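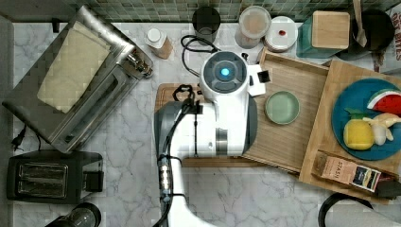 Counter Rules: The Kitchen Bench at Wevarstead

The arm over the marble, blue light on at the wrist. Lemon, ginger and watermelon on the blue plate, all of them toys, none of them ever going off.

The rules for this bench used to fill a binder. Haruto Noguchi cut them down to a page after finding out that the binder was mostly being used to prop a door. What follows is the page, with his grumbling left in where it seemed useful.

Cables
Every cable on the arm gets enough slack for the full reach and no more. Check the loops at the wrist by hand before the first run of the day, with the arm stopped. A cable that looks fine from the doorway has not been checked.

Lights
A glowing ring means you treat the arm as live. It doesn't matter that it hasn't moved for a while. It is a machine, and it is more patient than you are. If you want to reach across the board, stop it first, then reach.

Appliances
The toaster and the toaster oven are scenery during a session. They stay unplugged, and the plug stays where a person can see it. We had a long meeting about whether anyone would really make toast next to a running robot. The meeting was held because of toast.

Toy food
Toy food only on the plates. Real fruit was permitted under the first edition of the rules, which were written by somebody who had never cleaned a gripper. Toys get wiped down at the end of the week and are not to be bitten, including by visitors.

Packaged goods
Boxes may be real, and so may the tea in them. Once a box of Stash goes on the tray it belongs to the bench until the session is logged — drinking the test objects makes the notes very hard to read later.

Trays and boards
Boards and trays go down before the arm is enabled. Shifting a tray "just a bit" in the middle of a run counts as a new setup, and a new setup means a new line in the log. Yes, even a bit. The log has 748 lines in it, and almost 10 of them can be read by someone other than the person who wrote them.

Clutter
Canisters, jars and bottles along the back are allowed, tipped over or upright, because kitchens look like that. Write down what was out. Tsuji asked for a tidy counter and Plestumis asked for a messy one, so the official policy is a counter that disappoints both of them equally.

People
Two at the bench when the arm is enabled: one at the controls and one near the stop button. The second person is not there to hold coffee.

Last revised Wednesday, September 25, 2019. The Trumport bench has its own page, with longer rules and worse handwriting. Corrections to Haruto, in writing, and please not on the cutting board.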